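Kitchen notebook, test batches
Jun 2, 2024
Savory bread pudding for the Lodhi brunch, third go

Picking up from the last entry, which I left in a bit of a mess, sorry to anyone who tried to follow it. The short version is that the pudding tasted lovely and slumped like a wet towel the minute it was cut. Kausar Dogar had a square of it standing up at the counter and said the flavor was right where she wanted it and please don't touch the leeks. So the leeks stay. Everything I changed today was bread, custard and oven.

Sohail brought over two loaves from Grosetti, their plain white sandwich loaf and the seeded one, and I am so glad he did, because I had been using up the ends of the challah and it just drinks too much. I cubed the white loaf, spread it on two sheet pans and dried it at 200 degrees until the cubes rattled when I shook the pan. The seeded loaf I left for another day (it made very good toast in the meantime, and I had more of it than I meant to). 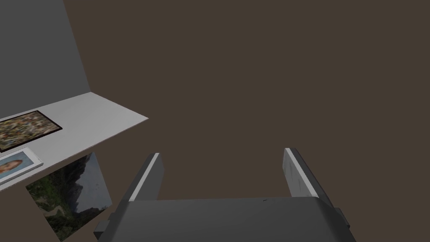 CUSTARD

Went down from 8 eggs to 6, and swapped part of the cream for whole milk. I know that sounds like it ought to make things looser, but the old version was so rich that it stayed soft in the middle no matter how long I gave it, and by then the edges were leather. Whisked the eggs first with the salt and mustard, then the milk, then the cream, and poured it through the fine strainer. Atif asked whether the straining matters. I think it does, a little! There were some stringy bits left behind and I would rather they were in the sink.

Weighed the finished custard at 1,000 grams on the nose, and I'm writing that down in large numbers on the card too, as last time I had only "one big jug" to go on and the big jug has since been broken.

Soak was the part I had been most unsure of. I pressed the bread down with the back of a spoon, put a plate on top, and left it in the fridge while I got the leeks going. At the first check the cubes on the bottom were soaked through and the ones on top still had dry hearts, so I turned the whole lot over by hand, very gently, and gave it the same time again. Much better. Next time turn it halfway without waiting to be told by a dry cube.

LEEKS AND CHEESE

Same as before. Low pan, butter, lid on, a good pinch of salt, a few thyme leaves. I did let them cool all the way this time before folding them in. For cheese I used the Arnance, grated on the big holes, most of it inside and a handful kept back for the top. It browns so nicely and it doesn't go oily the way the Bivex block did in the second batch, where we had those little orange puddles in the corners.

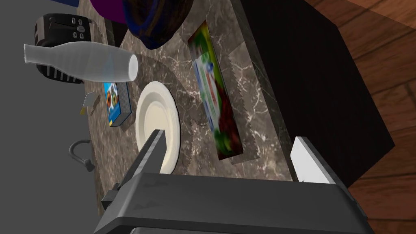

I should add that Sobia Ghumman thinks we could use less cheese altogether and put the money into better ham for the side plate. She may be right. I'd want to taste it both ways with the same custard before I said so out loud to Kausar.

BAKING

Baked at 350, covered with foil to start, then uncovered for the last stretch to get the top crisp. Center rack. The middle still had a wobble when I pulled it, but a gentle all-together wobble, and a knife came out clean. Then the hard part, leaving it alone. I cut one corner early out of pure impatience and it sagged a bit, so there's my answer there. The rest of the dish I let stand until I could hold the sides with a thin towel, and those squares kept their edges and lifted out beautifully with the offset spatula.

Wichai Wannasri tasted the cooled version and the reheated version side by side and liked the reheated one more, which surprised me. He says the crust comes back better than it was. Written on the card under his initials so he can't take it back later.

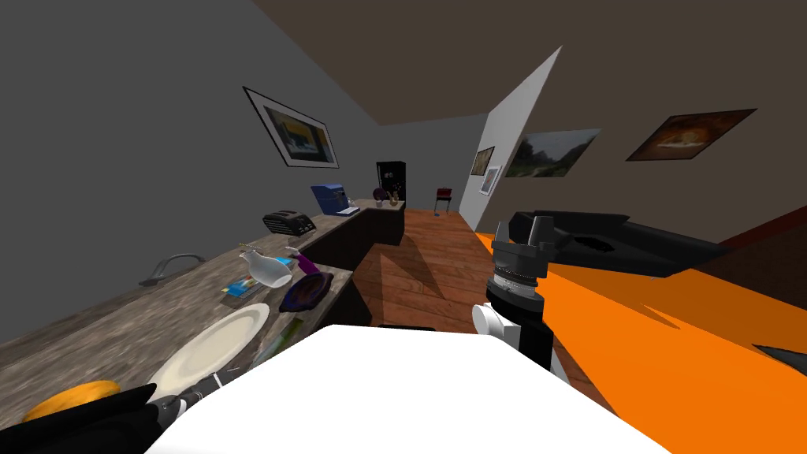

FOR NEXT TIME

Try the seeded loaf, same weight, same custard.
Turn the bread at the halfway point of the soak.
Half batch with less cheese for Sobia, same size squares so it's fair.
Ask Kausar if the brunch wants it hot or just warm.
New jug.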